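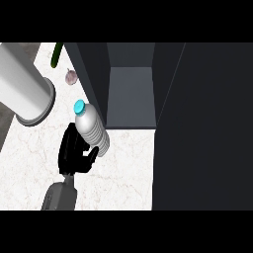 The simulator at Cloltis, black gripper at the bottle with the cyan cap.

So I finally got to the Cloltis open day in April, and I spent most of it in the sim corner! They let you drive the same arm with two grippers, the Neritz and the Yeom, on a marble kitchen counter. I got 4 tries with each. The Neritz felt slow but steady -- the Yeom kept nudging the bottle away from me (my fault, probably). Parking is on Bridedley, and get there early, the line for the controllers was some 3 people deep all afternoon.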